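Speaker notes: Shelving for children who cannot yet read the spine
Session for branch and school library staff, October
Projected slides are numbered in the margin of the printed set.

Slide 1. Welcome and acknowledgements

Good morning, and thank you for coming. Acknowledge the host branch at Tokthorpe and the regional office for the use of the hall. Remind attendees that the handout is available at the desk in both large and standard print.

State the scope early. The session deals with picture books and early chapter books in community language collections. It does not cover cataloguing rules or purchasing. Questions on purchasing should be sent to the regional office in writing.

Slide 2. Where the collection stands

The Joly Room opened with 46 children's titles in languages other than English. The branch now holds around 3,000. Chinese is the largest group, followed by Arabic and Vietnamese. Pause here, as several people in the hall will remember the single trolley beside the photocopier.

Growth on that scale changes how a shelf is used. A small collection can be displayed entirely with covers facing out. A large one cannot, and staff must decide which books are given that space and for how long.

Slide 3. Cover and spine

Allow the audience a full minute with these before speaking.
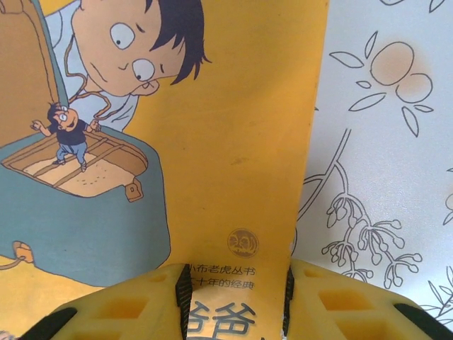
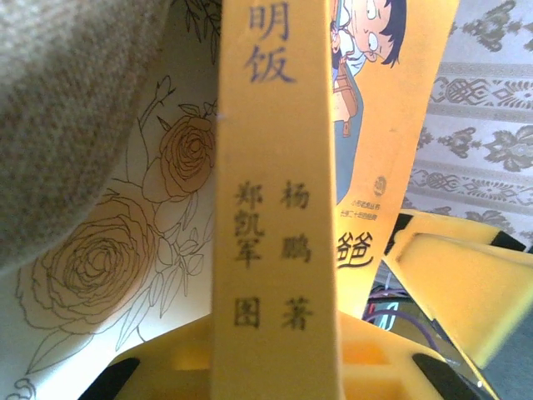
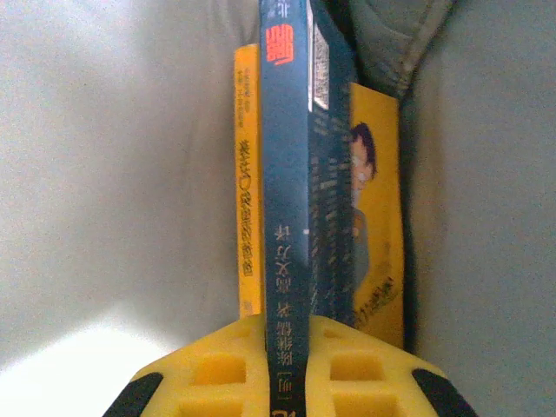

Yellow books throughout; the dark blue spine in the third picture belongs to a translated title.

Notes prepared by Ginette Chauvin
Children's Collections, Skorkumitz Regional Library Service
Reviewed by Clotilde Guillot

Begin with the first cover. Ask the hall what a child of five would take from it without reading a word. Expect the answers to come quickly: there is a very small boy standing in an open case, and a very large boy looking down at him. The joke of the book is available to anyone who can see the cover. The series name, 小布老虎丛书, is printed small, under a round emblem near the lower right.

Move to the second picture and ask the same question of the spine. It carries the end of the title and two names, Yang Peng (杨鹏) as writer and Zheng Kaijun (郑凯军) as illustrator. The characters 著 and 图 mark the two roles. Staff who do not read Chinese can learn to recognise this pair in an afternoon, and it will help them when a parent asks for more by the same illustrator.

The third picture shows the difficulty at the shelf. The print on the blue spine is upside down. It includes 美 in brackets, which marks an American author, and 译, which follows the translator's name. A person who does not read the language may not notice that such a book has been shelved the wrong way up. A child who does read it will notice at once. Branches are asked to check orientation at opening and again at 2 in the afternoon.

Slide 4. Colour as a finding aid

Children ask for books by colour. Staff should treat "the yellow one" as a proper enquiry and follow it up with questions about the characters on the front. Keep books from one series together where the publisher has used a common colour, even if this departs from strict author order.

Do not add coloured spine tape to books that already have a strong series colour. The Paren guidelines permit one branch label only. Place it where it does not cover the author, illustrator or translator.

Slide 5. The trial

Summarise briefly. The trial ran for 19 weeks at the Tokthorpe branch. Series were grouped, one title from each faced outward, and the outward title was changed at the start of each month. Staff kept a written record of enquiries at the desk. The record is available to read during the break. Clotilde Guillot will speak to the borrowing results in the second half, and those figures should not be anticipated here.

Slide 6. Practical exercise

Ask each table to open its box and shelve the contents, spines outward, in the order a family would find useful. Allow ten minutes. Tables with a reader of the language should ask that person to remain silent until the others have finished. Invite two tables to report back.

Return all books to their boxes before morning tea. Boxes are to be left under the tables with the lids on.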